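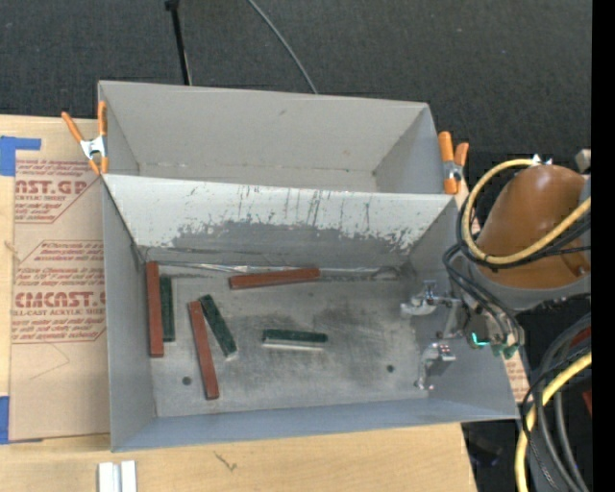 My sister maintains that a box with two halves is only a box for people who can't make up their minds. She said this on the phone on Friday, while I was trying to tell her about the metal bin, and she then moved on to her boiler, so I never got to put my side.

My side goes like this. For years the blocks lived in a drawstring bag from Wuliro, the sort that promises to turn into a play mat if you pull it open in the right order. Mine never turned into anything. It sat under the table like a sulking pudding, and getting one block out meant getting all of them out, usually on to your own foot. After the bag came a wicker thing, which shed. After the wicker thing came a shoebox, and I have nothing to say against shoeboxes except that they go soft at the corners and then one morning the bottom stays where it is while you carry the rest away.

So when I saw the bin at the Saturday-that-is-really-every-day junk shop in Botton I paid the 10 pounds without haggling. The man had wanted 20 to begin with, but he came down by himself while I was looking for my glasses. It's grey sheet metal, it has a divider across it, and it weighs as much as a small pony. There was a paper label underneath saying Zieliński, which might be a maker, or a previous owner, or the name of someone who was owed a bin. I soaked the label off and now wish I hadn't.

It is not a beautiful object. The divider slopes, and the lower part has lost its pale finish in ragged patches, with scratches running down it. A proper person would rub it down and paint it. I did get as far as buying a tin of Cononico enamel in a colour called Oat, and I stood there with the lid half off, and then I thought about the smell and put the kettle on. The tin is under the sink with the others.

The plan was simple enough: red blocks in one half, green in the other. I explained it to the household with some ceremony. It lasted four days, which I consider a good run. The trouble is that sorting by colour suits the person putting the blocks away and is no use at all to the person getting them out, who wants a long red one and a shorter green one at the same moment and has no wish to reach into two places. So everything drifts into the wide front half, red and green together, lying at whatever angle it likes, and the back half stays gloriously empty. I've moved the greens back twice. They come home again like cats.

I did consider putting something else in the empty half. Pencils were suggested, but pencils in a metal bin make a noise like cutlery falling downstairs, and so do wooden animals, and so, I discovered at 23 minutes past six in the morning, do marbles. A folded tea towel along the bottom would cure that, but then it's a bin with a tea towel in it and I'd have to explain it to visitors.

There's also the matter of where it lives. It was meant for the floor. The floor is dark carpet, though, and shows every crumb and bit of fluff, and once the bin was down there I could never be bothered to lift it to hoover underneath. So it has gone up on the table. Light wood and old grey metal look all right together if you're feeling generous. We eat at the other end.

My sister rang back about the boiler, by the way. It was the thermostat. She asked whether I'd taken the bin back yet, and I said no, and that half of it was free if she ever needed somewhere to keep anything. She's thinking about it.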